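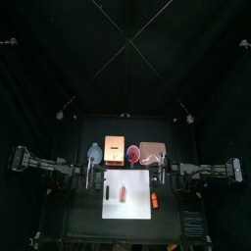 Maintenance of the two-arm cell was taken over by our group at the start of the spring term, with the aim of producing a written routine that the next group could follow without a handover meeting. The cell had been assembled by an earlier project, Jirdale, and its records consisted of a parts list and a single page of wiring notes. Our first task was therefore to record the condition of the equipment as we received it. The two arms reach in from opposite sides of the table and face each other across the middle, so any error in the mounting of one is quickly noticed in the work of the other. Both grippers carry long, pale, slender fingers, and these became the main subject of our inspection. The cabling hangs beneath the joints on each side, with red and blue wires in the bundle under the right arm, and we judged this to be the second most likely source of faults.

2. Scope of the work

The report covers the frame, the enclosure, the two arms and the grippers. It does not cover the control software, which was the responsibility of Mawuli Bawa and is described in a separate report. Where a software setting had to be changed to complete a mechanical check, this is stated in the text.

3. Condition on receipt

The frame was found to be square to within 3 mm across the diagonal. One rail bolt on the left side could be turned by hand and was replaced. The black fabric of the enclosure had been fixed with tape in several places, and the tape was removed and replaced with hooks.

The left gripper closed unevenly. With the arm powered down, the fingers could be moved sideways by a small amount at the tip, and the fault was traced to a worn pin in the finger mount. The right gripper showed no play. A replacement pin was ordered from Gedetti and fitted in March. The old pin has been kept in the spares drawer, labelled, for comparison.

4. Cable care

During the first fortnight the right arm stopped on 8 occasions with a communication fault. Lena Rutkowska logged the joint angles at each stop and found that most occurred with the arm close to full reach. The connector at the second joint was being pulled as the bundle tightened. The cable was unclipped, given more slack and clipped again further from the joint. No stops of this kind were logged in the 383 cycles that followed - a limited test, but sufficient for us to close the fault.

The same change was made on the left arm as a precaution. Cable ties should be left loose enough to slide a pencil underneath. Ties that had been pulled tight by previous users had marked the outer sleeve in two places, and these should be watched.

5. Routine adopted

Before each session the user checks the frame bolts by hand, moves each finger gently from side to side with the power off, and looks along both cable bundles for pinching. The table is then cleared and each arm is sent to its rest position at low speed, with one person standing at the stop button. The full check takes roughly 13 minutes.

Once a month the clamps on the upper frame are tightened, the finger mounts are cleaned with a dry cloth and the gripper closing position is set again. The closing position is set on the left arm first. We found that working in the other order led users to copy the right arm's values across, and the two are not the same.

6. Outstanding matters

The spare finger set held in the MacLeod workshop is of an older pattern and does not fit the present mounts. A matching set has been requested through Rosarwood but had not arrived when this report was submitted. Until it does, a broken finger on either arm will put the whole cell out of use. The log sheets and the wiring notes, with our corrections, are held in the folder at the bench.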